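Care of Sequined and Beaded Clothes at Home

Posted 30/06/2019 in Wardrobe and Laundry Tips

A sequined dress can live many years if you treat it with patience. I have repaired such clothes for my family and for the small shop Chou, and most of the damage that comes to my table was made in the washing, very little of it at the party.

Before washing

Read the label first. If it says dry clean only, ask the cleaner if he accepts sequins, as some solvents make them dull or curled. If there is no label, test one sequin from the inside of the seam. Put it in a cup of lukewarm water with a drop of soap for one hour, then rub it on a white cloth. When color stays on the cloth, do not wash the dress in water.

Look also for loose threads. Sequins are often sewn in one long chain, and one open end can lose a whole row. Pull the thread gently to the wrong side, make a small knot and put a point of clear fabric glue on it.

Washing by hand

Turn the garment inside out. Fill the basin with cool water and dissolve a small spoon of mild soap. I use the Sollar wool soap, but baby shampoo is also good. Press the dress down with flat hands and let it rest for 7 minutes, not longer. Never twist it. Rinse until the water is clear, lay it on a thick towel, roll the towel and press with your arms.

Underarm stains in the lining can be treated alone. Mix one spoon of white vinegar with three spoons of water and touch only the lining with a soft toothbrush.

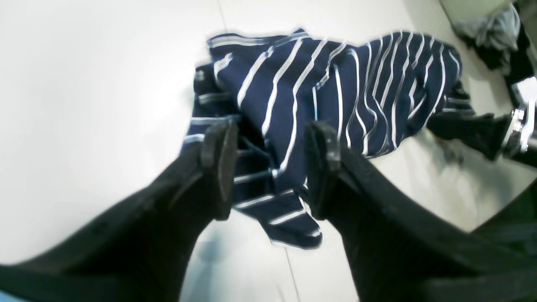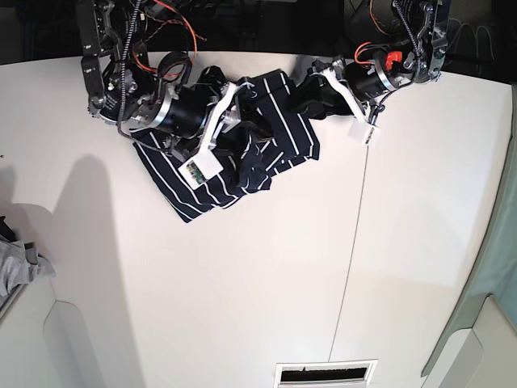 Navy with white stripes, in both pictures.

Drying and pressing

Dry it flat, away from the sun and the radiator. On a hanger the wet beads pull the shoulders down, and this shape does not come back. My beaded jacket from Skidow weighs 910 grams when it is dry, so you can imagine how heavy it becomes with water.

Do not iron on sequins. They melt, even under a cloth. For creases in the lining, use the lowest heat from the inside and only where there is no decoration behind. For creases in the front, hang the dress for a short time in the bathroom after a hot shower, and then lay it flat again.

Replacing lost sequins

Keep the little bag of spare sequins that comes with the garment, and write on it which dress it belongs to. If you have no bag, take a few from the hem or from under the arm. A box of 2000 flat sequins from Golura costs little, but compare the color in daylight before you sew. Use a beading needle and polyester thread, and finish every third sequin with a knot.

Storing

Fold the garment with the sequins inside and put acid-free paper between the layers. A cotton pillowcase is better than a plastic bag. In August, when the closet is warm, I open mine and fold everything along other lines. Keep perfume and hair spray far from it, and put them on before you dress.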